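Table linen at the Gallilville tearoom
Gallery updated 2/20/18

Zester is a small tearoom in Gallilville that went back to cloth napkins in January. The linen comes from Kowalczyk, a laundry two streets away, and goes back there every five days. It arrives in stacks of ten and is folded on the tables before opening time – there is no other surface big enough.

The napkins are large and plain white. They crease easily, so each one is opened out and smoothed by hand before the first fold.
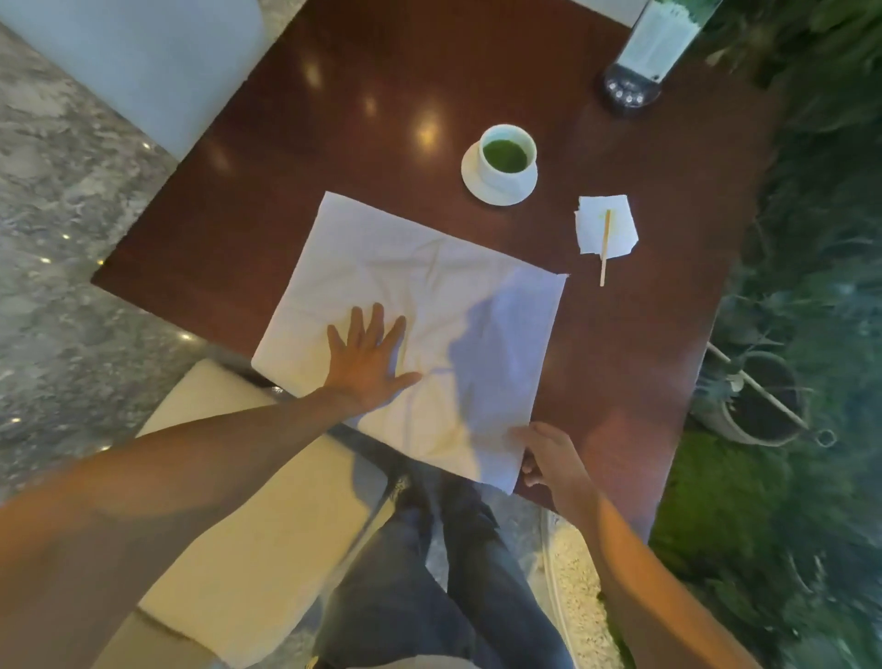

Smoothing a napkin on the dark wood, with a cup of something green set further up the table.

A reader from Gurkance wrote in to ask whether ironing wouldn't be quicker. She does hers slightly damp, straight off the line, and says they hold a fold almost six days in the drawer.

Zester has no iron on the premises. The fold used is a simple one: in half, in half again, then the open corner turned under. Four go on each of the larger tables and the rest are kept in the dresser by the door.

The tearoom still puts out paper napkins with drinks. Cloth is for lunch and afternoon tea.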